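Virkik Enclosures Support
Ticket: Marks on Brusa tabletop, front edge
Status: Open, waiting on customer
Product: Brusa bench enclosure, three walls, pale top
Customer site: Fekura, unit 14
Opened: December

Customer, 9:10 am
We have marks on the tabletop that keep coming back. We wipe it down at the end of the day with the Hrytsenko surface cleaner that was on your approved list (500 ml spray bottle) and a microfiber cloth. It looks fine that evening. By the next morning there are dull patches again along the front. The walls get the same cleaner and they have stayed clear.

Support, 10:35 am
Thanks for the report. Please tell us how much cleaner you use and whether you rinse afterward. Also let us know if the marks have any texture when you run a fingernail over them.

Customer, 11:20 am
We spray straight onto the top, 2 or 3 squirts, then wipe. No rinse. No texture that I can feel.
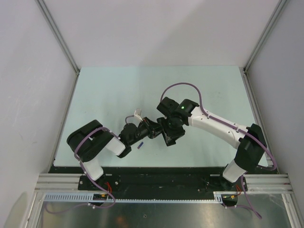
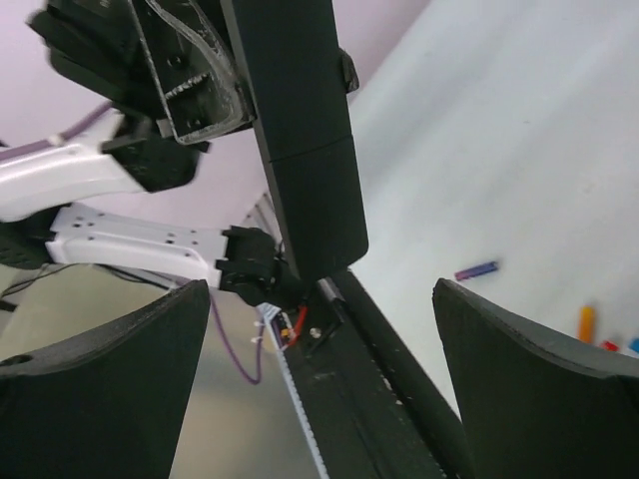
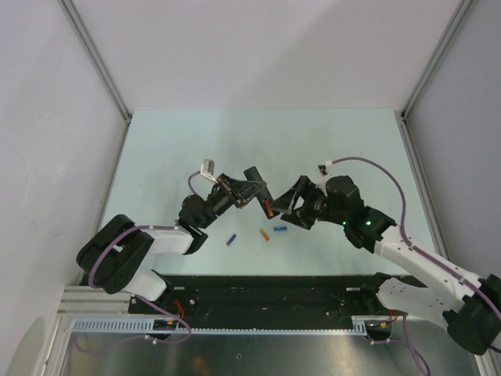 Support, 1:45 pm
Dull patches that come back overnight and have no texture are usually cleaner residue. The Brusa top has a matte finish and it holds more product than the walls do. Looking at your last picture, the smudges near the front edge are faint and the rest of the top looks even, so I would not order a replacement at this point. Please try the following:

1. Wipe the whole top with a cloth dampened in plain warm water. Wring it out well first.
2. Go over it again with a second clean damp cloth.
3. Dry with a lint-free towel, back to front. Do not let it air dry.
4. Leave the cleaner off for 2 days and check the top each morning.

Keep water away from the metal edge rail on the right side. If any gets under it, blot it with the corner of a towel.

Customer, 3:05 pm
Did steps 1 to 3. First cloth came up slightly soapy. The front edge looks better but there is one patch I can still find if I get down level with it. Could it be from sleeves or hands? People do lean there.

Support, 3:30 pm
Yes, skin oil leaves a similar mark and plain water will not lift all of it. For that patch, put one drop of dish soap on a damp cloth, rub lightly, then repeat the plain water wipe and dry. No melamine sponges or scouring pads. They polish the matte finish and the shiny spot is permanent.

When you go back to the Hrytsenko cleaner, spray the cloth instead of the top and follow with a damp wipe.

Customer, 4:15 pm
Soap took most of it off. Will hold off on the cleaner and report back. Please leave the ticket open.

Support, 4:20 pm
Left open. If the patch comes back in the same spot, send a close picture with the light coming from the side.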